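Reusing cardboard boxes (and when to give up on them)
12/21/21

It's that time of year again and my hallway is full of cardboard. I keep far more of it than I should, but a decent box costs silly money if you have to buy one, and the one you need is never the size the shop has. So I've got fussier about which ones earn a place on top of the wardrobe.

First thing I do is run my thumb down every corner. The corners do all the work when boxes are stacked, and once a fold has gone soft you can feel it give. If it's only soft near the top I cut the whole box down by a few centimetres and use it as an open tray for the pantry shelf – jars of lentils, spare tea, that sort of thing.

Second, look at any cut edge. You want the wavy bit in the middle still standing up properly. If it's squashed flat the box has had something heavy on it already, and I'd only trust it with jumpers or wrapping paper.

Old parcel tape comes off much more easily if you warm it with a hairdryer and pull slowly, keeping it low against the card. Yank it and you take the coloured paper with it, as I did in October with a lovely big box from the Bukora sale. I was cross for days!

For a fold that has started to split, brown gummed paper tape beats the shiny plastic sort. I buy mine from the hardware shop in Cindcombe, on a 60 metre roll, and it lasts me ages. Cut a strip a bit longer than the damage, wet it with a sponge (damp, please, no puddles), lay it on the inside of the corner and press it in with the back of a spoon. Leave it overnight.
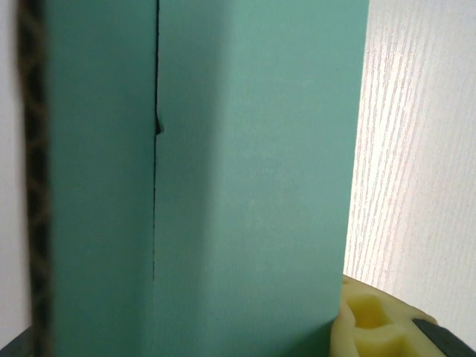
Coloured boxes show every mark, so I do all my mending on the inside if I can possibly get a hand in there. A little nick on the outside fold can be dabbed down with PVA on a cocktail stick, and scuffs I mostly leave alone. Rubbing with a wet cloth makes them worse. A dry, clean pencil rubber will lift the odd smudge from matt paper, but try it somewhere at the back first.

Don't store any of them straight on a garage floor, by the way. Two battens underneath is plenty, or an old wire cooling rack for the smaller ones.

And write what's inside on two sides, in pencil if you'll want to use the box again. I forgot last year and opened three before I found the fairy lights.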